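I Finally Found My Mother-of-the-Groom Outfit (and It Has Pockets!)

So, the short version for everyone who has been asking: yes, I have something to wear to the wedding, and yes, I love it so much I've put it on almost every evening this week.
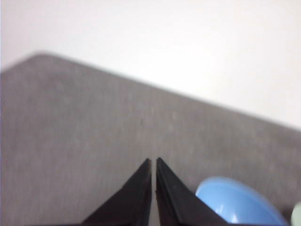 I started looking way back in the winter, which felt ridiculously early until I found out how long some of these shops take to order in your size. My first plan was a long lace dress with a little jacket, the kind you see on every mannequin. I tried on several at the big bridal place in Drarnville and I looked like a very nice sofa. The saleswoman was lovely about it. She kept bringing me more lace!

Then my neighbor told me about Haugland, a tiny dress shop up in Tiltside, over the bakery (you go in the side door and up the stairs, don't give up when you smell the cinnamon rolls). It's run by Ingegerd Magnusson, and she cuts and sews nearly everything in the back room herself. She looked at me for maybe a minute, asked what I wear when I'm happiest, and I said "pants." And she said, "Then why are you trying on dresses?"

I could have hugged her. I think I did hug her, at the second fitting.

What we ended up with is a wide-leg pantsuit in a deep green crepe with a long, soft jacket that comes almost to my knees. It moves! The sleeves stop just below the elbow so I can eat without dragging a cuff through the gravy, and there are real pockets, deep enough for my phone and a pack of tissues. I will need the tissues. The blouse underneath is cream silk with a loose bow at the neck, and that was her idea too, I'd never have picked a bow in a million years.

Now, money. I'd told myself $500 was the ceiling for everything, shoes included. The suit and blouse came to $402, with three fittings in that, so I was feeling very smug until I went shoe shopping. I tried on 20 pairs if I tried on one. The winners are low block heels in bronze, and I've been wearing them around the kitchen in thick socks to stretch them a bit. My daughter says I sound like a horse. They took me over the ceiling by a little and I've decided not to care.

A few of you asked about color. I did check with the bride first! She's got her bridesmaids in a dusty rose and her own mom is wearing navy, so green was wide open, and she squealed when I sent her the swatch. If you're in the same spot, just text and ask. I spent weeks worrying about matching when one message settled it.

Still to sort out: earrings (my grandmother's pearls, or something bigger?), and whether I need a wrap for the evening, because the reception is outdoors and even in July it gets chilly once the sun drops behind the hill. Ingegerd has enough of the green left over to make one. I'm going back up on Friday to see what she thinks, and I'm getting a cinnamon roll on the way out this time.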